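Toststead Desk, Rounded Top
Product code 3512

Desks and Workroom Furniture / Desks / Toststead

The Toststead is a single-person desk for offices, study rooms and reception areas. It is supplied by Drukitz to schools, libraries and public offices, and may also be ordered by private customers through the Tramutport showroom.

The top has a rounded, curved outline, so that the user may sit close to the work and pass the end of the desk without meeting a sharp corner. The finish is a medium brown wood grain. It is suited to rooms with pale walls and light wooden floors, and it may be placed beside existing furniture in the Robles range.

Specification

Product code: 3512
Finish: medium brown wood grain
Depth at widest point: 800 mm
Top: rounded, curved
Assembly: required, two persons
Delivery: within 21 working days of order confirmation
Guarantee: 8 years on frame and top

Delivery and assembly

The desk is delivered flat in two cartons. Customers are asked to check both cartons against the delivery note before signing. Any damage should be reported to the Tramutport office by 4 p.m. on the working day following receipt.

Assembly instructions are enclosed in the carton marked A. All fixings should be tightened by hand at first and fully tightened once the desk is standing level in its final position. The desk should be lifted, and never dragged, when it is moved. An assembly service is available on request and is quoted separately.

Positioning and cables

The Toststead has no built-in sockets or cable tray. It should be placed within reach of the wall plates that will serve it, with enough space behind the top for plugs and leads to be fitted and withdrawn. Coiled leads need particular attention, as they hang in loops and may settle on the floor behind the desk. Power adapters should be kept clear of chair castors and should not be covered.

Where a desk is to stand near a skirting board, the distance to the wall should be measured from the face of the board. Customers who require a tidier arrangement may order the Robles cable tray, which is fixed beneath the top with four screws.

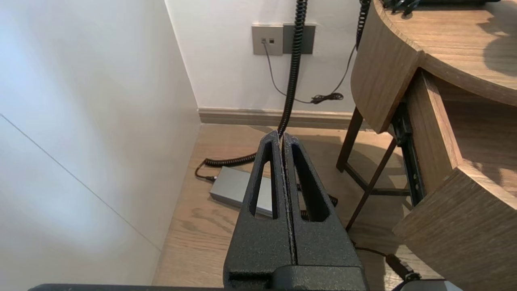

Wooden desk with rounded top, beside wall plates and coiled black leads.

Care

Wipe the top with a soft cloth, slightly damp, and dry it at once. Do not use wax, bleach or abrasive pads. Hot cups and dishes should be placed on a mat. Small scratches may be treated with the repair stick listed under Accessories.

Accessories

Robles cable tray
Repair stick, medium brown
Felt pads, set of eight
Drawer unit, matching finish (available from March)

Returns

Unassembled desks may be returned in their original cartons within 21 days of delivery. Assembled desks are accepted only where a fault has been confirmed by our service department.

Enquiries

Orders from public bodies: Bernadette Marty, Contracts Office
Service and spare parts: Hryhorii Holovko, Tramutport

Please quote product code 3512 in all correspondence.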